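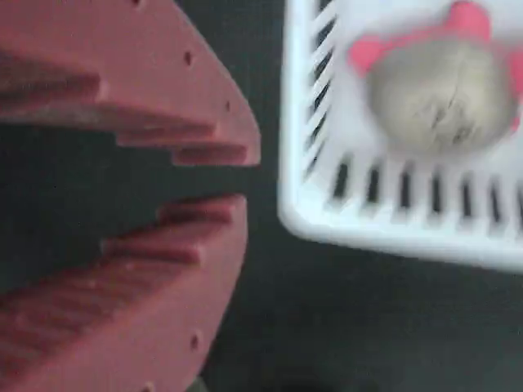
Reddish-pink gripper with its two fingers open

Jakport Circuit

Jakport Circuit is a permanent motorcycle racing circuit on the plateau north of the town of Jakport. It lies 275 metres above sea level and is run in a clockwise direction. The full course has eight corners and is used for solo and sidecar racing, for rider training and for a small number of endurance events. A shorter course, which leaves out the northern loop, is used by junior and minimoto classes. The circuit is best known as the home of the Bakmont Trophy, an open meeting for production-based machines held each summer.

The circuit is owned by the Jakport municipal authority and operated under lease by the Plateau Motorcycle Club. Four-wheeled racing has never been held there, although the club's constitution does not forbid it and the question has been raised at several general meetings.

History

Origins

Motorcycle racing in the district began on public roads between Jakport and the village of Bakmont. The road course passed through farmland and crossed the railway by a level crossing, where riders were required to dismount if the gates were closed. Times were adjusted afterwards from a book kept by the crossing keeper, and the results of at least one meeting were not settled until the following week. After a change in the local highways rules brought road racing to an end, the club leased a disused grain airstrip on the plateau and laid out a temporary course with straw bales and oil drums.

The airstrip course was fast and simple in shape, consisting of two straights joined by wide hairpins. Its concrete slabs had been laid with open joints, which caused frequent damage to wheels and made the course unpopular with sidecar crews. Orest Stelmakh, a former sidecar passenger who was then secretary of the club, proposed that a purpose-built circuit should be laid beside the airstrip and that the old runway should serve as the paddock. The municipal authority accepted the proposal on condition that the club met the cost of drainage.

Construction

The layout was drawn by Danylo Kostiuk, a highways engineer with no previous experience of racing circuits. Kostiuk made use of the natural fall of the ground towards the south-east, so that the course drops steadily from the first corner to the fifth and climbs again over the remainder of the lap. His early drawings included a crossover bridge, which was removed on grounds of expense. The bridge abutment had already been dug when the decision was taken, and the hollow it left is still visible on the inside of the sixth corner, where it serves as a marshals' shelter.

Surfacing was carried out by Hordiienko, a local road contractor. The firm used a coarse stone from the Bakmont quarry that gave good grip in the wet but wore tyres heavily, and this remained a feature of racing at Jakport until the first full resurfacing. The firm's name survives in the Hordiienko Straight, the longest on the circuit.

The first meeting was restricted to club members. It was won by Stelmakh's nephew on a borrowed machine, after the leader ran out of fuel on the last lap.

Later changes

The circuit was altered twice in its first period of use. The entry to the first corner was widened after a series of opening-lap accidents, and the gravel bed at Omari was extended towards the boundary fence. A chicane was placed on the Hordiienko Straight for two seasons and then removed following complaints from sidecar entrants, who found it too narrow for overtaking and too slow to be of interest.
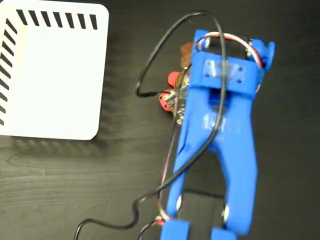

A longer programme of work followed an inspection by Halvard Kristiansen, whose report to the club identified the pit exit as the most serious hazard. At that time riders leaving the pits joined the course on the racing line, directly before the braking point for the first corner. Kristiansen recommended that the exit be carried along the inside of the corner and that it should join the course only at the second. The report also called for the removal of an earth bank on the outside of the seventh corner, which had been popular with spectators but stood too close to the track. Both recommendations were carried out, although the removal of the bank was delayed by a dispute over the ownership of the soil.

The full course was resurfaced in stages, with work confined to the closed season. Heavy frost in January of the final stage lifted part of the new surface between the third and fourth corners, and the section had to be laid again. The reopened circuit was noticeably smoother, and lap times fell in every class except the sidecars, which had by then been running on harder tyres.

On June 29, 2020, the club announced that the lease had been renewed by the municipal authority. The new agreement gave the club responsibility for the paddock buildings and placed a limit on the number of unsilenced practice days. It also required that the perimeter footpath be kept open to walkers on all days without racing.

Course description

The start line is set on a slight rise, so that riders towards the back of the grid cannot see the first corner until they have crossed the line. The first corner is a right-hander of constant radius, taken in a low gear on smaller machines. It leads directly into a left-hander known as Pump House, after a building that has since been demolished. The course then falls through a pair of fast right-hand bends, the second of which has a marked adverse camber on its exit.

Omari, the fifth corner, stands at the lowest point of the circuit. It is a tight right-hand hairpin and the main place for overtaking, and the braking area before it is downhill and bumpy. The name is that of the farm which formerly occupied the land. Water collects at the apex after prolonged rain, and club rules allow the clerk of the course to shorten or stop a race if it cannot be cleared.

From Omari the course climbs through the sixth corner, a long left-hander, to the seventh, where the junior course rejoins. The last corner opens on to the Hordiienko Straight and is generally regarded as the most important on the lap, as the gradient punishes any rider who leaves it slowly. The straight itself is exposed to the prevailing westerly wind. Windbreak planting along its outer side was begun by the club but has been only partly successful, the trees having been grazed by deer.

Bakmont Trophy

The Bakmont Trophy takes its name from the former road course and is awarded to the rider with the best combined result over two races. The second race starts in the finishing order of the first, a practice carried over from the airstrip meetings. If two riders are level on points, the result of the second race decides the award.

Odair Damasceno won the trophy in three successive seasons, the last of them after starting the second race from the pit lane. His riding style, which relied on very late braking into Omari, was widely copied at club level and led to a warning in the event regulations concerning contact at that corner. Damasceno later worked as an instructor at the circuit's training school.

Yeshi Wako became the first rider to win the trophy on a twin-cylinder machine. Her fastest lap in the second race stood as the class record until the resurfacing, and she is also the only rider to have won the junior award and the main trophy. The junior award is contested over a single race on the shorter course and is open to riders nominated by their clubs.

The trophy itself is a silver-plated cup made from the prize of an earlier reliability trial. The name of the original winner remains on the base. Entries for the event are limited to 235, a figure set by the capacity of the paddock, and places are allotted in order of application with a number held back for overseas riders.

Other uses

The training school runs courses for new racing licence applicants and for road riders. Instruction takes place on the shorter course during the spring and on the full course from early summer. The circuit has also been used for police motorcycle training, for cycle racing in the evenings and for an annual gathering of vintage machines, at which lap times are not recorded.

Access and facilities

The circuit is reached by a single road from Jakport, which is made one-way on race days. The nearest railway station is in the town, and a bus service is provided by the club for the Bakmont Trophy only. Spectators are admitted to the southern and western sides of the course. The grass bank above Omari gives a view of the greater part of the lap and is usually the first area to fill.

Permanent buildings are few. Race control occupies the upper floor of the former airstrip office, with the timekeepers' room beneath it. The scrutineering bay was rebuilt in brick after the earlier timber shed was damaged in a storm. Camping is permitted on the eastern end of the old runway on the nights before and during a meeting, and generators must be switched off at the time given in the supplementary regulations.

See also

Bakmont road course
Plateau Motorcycle Club
Sidecar racing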